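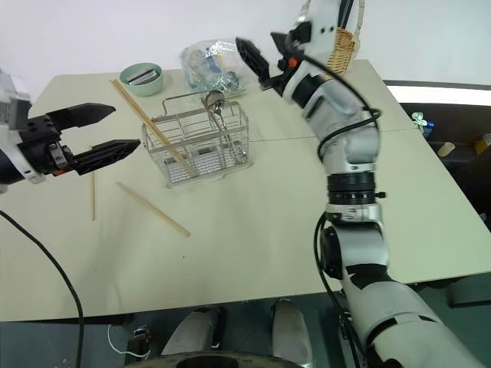

Zwei Arme, ein Besteckkorb: Übungstisch der Robotik-AG Altham

Startseite > Schulleben > Arbeitsgemeinschaften > Robotik-AG > Über uns

Über uns

Wir sind die Robotik-AG der Altham-Schule. In unserer Gruppe arbeiten Schülerinnen und Schüler ab der neunten Klasse an einem zweiarmigen Roboter, der einfache Aufgaben aus dem Haushalt lernen soll. Die AG wird geleitet von Maeve Mac Mathúna, die an unserer Schule Physik und Technik unterrichtet. Ich schreibe diese Seite für die ganze Gruppe. Deutsch ist nicht meine erste Sprache, deshalb bitte ich um Nachsicht, wenn ein Satz einmal etwas steif klingt.

Die AG trifft sich im Raum 89, im Untergeschoss neben der Werkstatt. Wir beginnen nach der letzten Stunde und arbeiten meistens bis 17 Uhr. Im Juni, vor dem Wettbewerb, bleibt der Raum auch länger geöffnet.

Woran wir arbeiten

Unser Projekt in diesem Schuljahr heißt Ristari. Die Aufgabe klingt sehr klein: Der Roboter soll Essstäbchen vom Tisch aufnehmen und in einen Korb aus Draht stellen. Wer zum ersten Mal zu uns kommt, denkt oft, dass man dafür einen Nachmittag braucht. Wir beschäftigen uns damit seit dem Herbst.

Ein Essstäbchen ist dünn, leicht und rollt gern weg. Der Greifer muss es an der richtigen Stelle fassen. Fasst er zu nah am Ende, dann kippt das Stäbchen. Fasst er in der Mitte, bleibt unten zu wenig Länge, um es über den Rand des Korbes zu führen. Dazu kommt, dass der Draht glänzt und man durch ihn hindurchsehen kann. Die Kamera hat mit solchen Gegenständen mehr Mühe als mit einer Tasse oder einem Würfel.

Auf dem Tisch lassen wir mit Absicht auch andere Dinge liegen, zum Beispiel eine Schüssel, einen geflochtenen Korb oder eine durchsichtige Tüte. Eine Küche ist selten ganz aufgeräumt, und der Roboter soll lernen, nur das zu bewegen, was zur Aufgabe gehört.

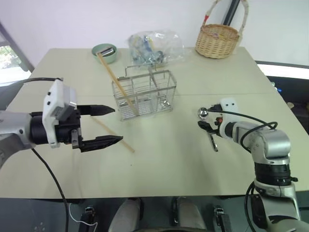

Jeder Versuch wird in unserem Protokoll eingetragen, auch wenn er nach wenigen Sekunden abgebrochen wurde. Inzwischen stehen dort 1015 Einträge. Die meisten sind kurz, manche enthalten nur ein Wort, das ich hier nicht wiederholen möchte. Das Protokoll ist für uns sehr wertvoll, denn man erkennt darin Fehler, die sich wiederholen. So haben wir im Winter bemerkt, dass der rechte Arm die Stäbchen häufiger verliert als der linke. Die Ursache war eine Einstellung in der Kalibrierung, die wir aus einem älteren Projekt übernommen hatten.

Wie die Gruppe organisiert ist

Wir haben zwei Teams. Das erste Team kümmert sich um die Mechanik und die Kabel. Das zweite Team schreibt die Programme und wertet die Aufnahmen der Kameras aus. Nach den Halbjahresferien wird getauscht, damit alle beide Seiten der Arbeit kennen. Dieser Tausch ist nicht bei jedem beliebt, aber Frau Mac Mathúna besteht darauf, und im Nachhinein bin ich damit einverstanden.

Für die Sicherheit gelten bei uns feste Regeln. Der Arm wird erst gestartet, wenn eine Person am Notaus steht. Lange Haare werden zusammengebunden, und niemand greift auf den Tisch, solange die Motoren eingeschaltet sind.

Wettbewerb und Partner

Im Juni nehmen wir am Dolan-Schülerwettbewerb teil. Dort bekommt jede Schule denselben Tisch mit denselben Gegenständen, aber die Anordnung erfährt man erst am Morgen. Im letzten Jahr haben wir den Griff gut geschafft und beim Abstellen viele Punkte verloren. Deswegen üben wir jetzt vor allem das Loslassen und die letzte Handbreit davor.

Unterstützt werden wir von der Firma Serwood, die uns Ersatzteile für die Greifer überlässt und einmal im Halbjahr eine Ingenieurin zu uns schickt. Für diese Besuche sammeln wir unsere Fragen auf einer Liste, die an der Tür hängt.

Was die Kamera am Greifer zeigt, wird auf einem Bildschirm neben dem Tisch angezeigt. Neue Mitglieder sitzen am Anfang oft dort und lernen, die Entfernung zwischen den Fingern und dem Stäbchen zu beurteilen.

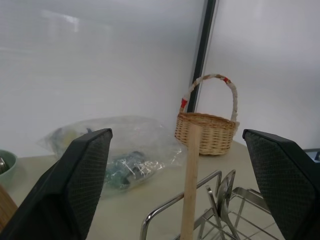
Mitmachen

Vorkenntnisse sind nicht notwendig. Wer schon programmiert hat, findet schnell eine Aufgabe, und wer lieber schraubt, ebenso. Wichtig ist uns, dass man regelmäßig kommt und seine Versuche sauber einträgt. Neue Mitglieder können zum Beginn jedes Halbjahres einsteigen; die Anmeldung liegt im Sekretariat. Eltern, die sich die Arbeit ansehen möchten, sind nach Absprache mit Frau Mac Mathúna willkommen.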